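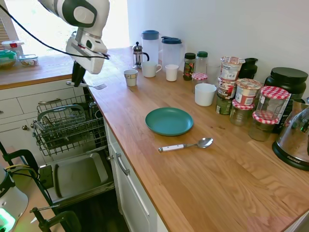
El brazo sobre la encimera, con el tenedor, la cuchara y el plato verde azulado.

Seguimos con el proyecto del club, que al final se llama Vinska. En mayo cambiamos la tarea: ahora el brazo tiene que llevar cubiertos y platos al lavavajillas. Llevamos 268 intentos guardados y Siv Lindqvist los revisa uno a uno – yo solo etiqueto.

Lo que más cuesta es el tenedor. Si queda en diagonal junto al borde, la pinza baja torcida y hay que repetir. Con la cuchara tenemos menos problemas.

Britt-Marie Åberg quiere probar la semana que viene con la pinza más lenta. Me toca cambiar el script antes.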